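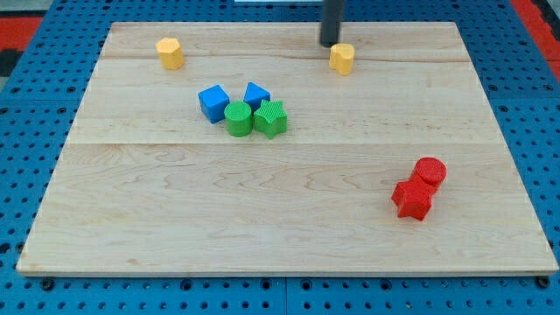 Ticket 76
Subject: maple board rocks on blue table, blocks creeping
Product: Estilance glued maple board, on Ouellet peg table (blue)
Raised by: Yabsira Chala
Handled by: Roswitha Haberkorn, Killeo support
Status: closed, see last entry

Yabsira Chala, 08:40
Morning. Board from the December order. Lies on the pegboard table, no fixings, just resting. Rocks if you lean on the near left corner. Small rock but you hear it, a click. Blocks on top shift a bit each time, so the blue and green ones we set out as a tight group end up with gaps. Yellow ones on the far plank seem less bothered, don't know why.
Tried so far:
turned board end for end - still rocks
wiped table
swapped to other table in the next room, same model. Rocks there as well but less
Is it the glue joints? There are two long seams and I can feel the middle one with a fingernail. Photo attached.

Roswitha Haberkorn, 09:25
Hi Yabsira, thanks for the photo. Can see both seams, can't tell anything about the flatness from it I'm afraid, the grain is so swirly on that piece. Few things please:
1. Ruler on edge across the board, across the seams not along them. Light under the middle or under the ends?
2. Same again on the bare table, board off.
3. Flip it over. Rock better, worse, same?
4. Has the board been stood against a wall or near a heater at all?
Please don't sand anything yet.

Yabsira Chala, 10:10
Ruler across seams, light under the ends. So it's high in the middle??
Bare table - no light anywhere I could find. Checked both directions.
Flipped: rocks differently. Ends touch now, middle doesn't, so no click, but it sags if you press the centre and the blocks wobble. Worse for us tbh.
Radiator, yes. It was stood on its long edge beside the radiator over the break. Not touching. Wasn't me.

Roswitha Haberkorn, 10:35
Right, that sounds like cupping and not the joints. One face dries quicker, board bends. Table sounds fine from what you say. The holes in the top don't help the board much mind you, air gets at the underside wherever there's a hole and the rest is shut in.
The seam you can feel, is it a step or a groove? Run the nail both ways. If it catches going one way only, it's a step.

Yabsira Chala, 10:50
Catches one way. Coming towards me it drops off, going away it catches. Far seam I can't feel at all. That's the one near the yellow pieces so maybe that's why they stay put.

Roswitha Haberkorn, 11:05
Could be. Small step on one joint is common when a board has moved. Any gap you can get paper into?

Yabsira Chala, 11:15
No gap. Tried ordinary paper and a till receipt, neither goes in. Glue line looks the same all the way along.

Roswitha Haberkorn, 11:20
Good, joint is sound then. No replacment needed on what you've told me, though I'll keep the option open on your account.
What to do:
Blocks off, all of them. Board back the original way up. Away from radiator. Spare cloth damp (NOT wet) laid on the hollow face - so that's the underside, meaning you flip it for this bit. Leave an hour, take cloth off, stand board on battens so air gets to both faces. Leave overnight. Ruler again in the morning.
If you've no battens, use anything of equal height. Not the blocks please, someone did that and dented a set.

Yabsira Chala, 11:30
Ha ok. Not the blocks. Got broom handle offcuts, will those do?

Roswitha Haberkorn, 11:32
Round ones roll. Flat if you've got them.

Yabsira Chala, 13:55
Found flat ones. Cloth was on an hour and ten, forgot the time. Board on battens now on the floor of the store cupboard. Nobody is allowed to stand it up.
Separate question while I'm here. The yellow blocks. One is six sided and the other is the lobed one, a bit heart shaped. The tops are slightly ridgey. Is that wear or are they like that? Brallex set. Someone here reckons they should be smooth and wants to rub them down.

Roswitha Haberkorn, 14:20
Not our product so can't speak for Brallex. From the photo the texture looks light and fairly even on both, I wouldn't touch it. Rubbing one and not the other and you'll have a mismatched pair. Check the bottoms - if they have a burr or a bit of grit stuck on, that would make them wander on any board, flat or not.

Yabsira Chala, 14:45
Checked bottoms. One green had a crumb of somthing stuck to it, dried glue maybe. Picked off. Rest clean.

Next day

Yabsira Chala, 08:30
Ruler across: still light under the ends but much less. Put board on table, rock is nearly gone. Click gone. Can still get it to move if I lean hard on the corner.
The step on the middle seam is still there.

Roswitha Haberkorn, 09:15
That's decent for one night. Another night on battens, no cloth this time. Overdo the damp and it'll go the other way.
For the last bit of rock, felt pads, 4 of them, self adhesive, thinnest you can get. One under each corner, set in a little from the edge so they sit on solid table and not over a hole. Might need to shuffle the board to manage that, check with your finger from the side.
The step: only once it's settled. 300 grit, cork block, with the grain as best you can. On that board the grain wanders all over so just follow the seam. Few strokes, check, few strokes. Dust off, thin wipe of board oil, BOTH faces and the end grain. Oil one face only and you'll be back here with the same ticket.

Yabsira Chala, 09:20
What about the ends, they look paler than the top. Bare?

Roswitha Haberkorn, 09:28
Near edge looks paler in your photo, yes, but end grain can look that way. Drop of water on it. Soaks straight in = bare, oil it. Beads = leave.

Yabsira Chala, 09:41
Soaked straight in.

Roswitha Haberkorn, 09:43
Oil it then. Two coats on the ends.

Two days later

Yabsira Chala, 15:50
Done. Ruler flat or close enough that I stopped looking. Step gone after maybe a dozen strokes. Oiled all over, dried on the battens. Pads on, one was over a hole so moved it.
Set the blue and green ones out together again before lunch, leaned on the corner on purpose, no gaps. Yellow pair on the far plank as before.
Have put a note on the cupboard door about the radiator.
OK to close.

Roswitha Haberkorn, 4 pm
Closing. Cause logged as drying on one side, heat, unsealed ends. Table no fault found, joints no fault found. Reopen on the same number if it starts clicking again.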